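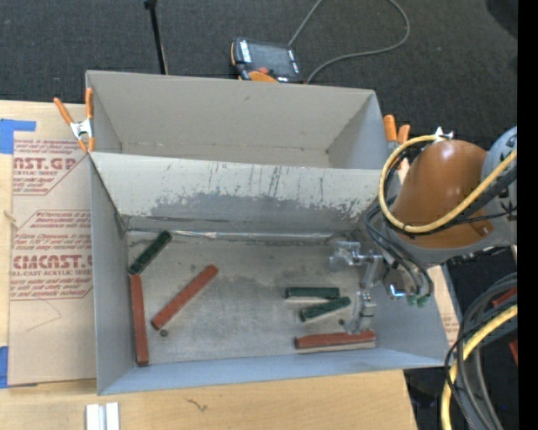 Barras vermelhas e verdes no compartimento da frente, com a garra ao lado.

Vou comprar briga: a gente gasta tempo demais com percepção e de menos com planejamento. No Flaseo, o detector acha as barras sem drama. O que me tira o sono é o planejador -- ele escolhe a barra encostada na parede, calcula 246 trajetórias e joga quase todas fora por colisão. Aí todo mundo pede uma rede maior! Eu prefiro mexer na ordem de retirada e deixar as do canto para o fim. Foram 2 tardes de código, e o log ficou bem mais curto. Em setembro quero testar a mesma ideia no Drullar, com peças misturadas.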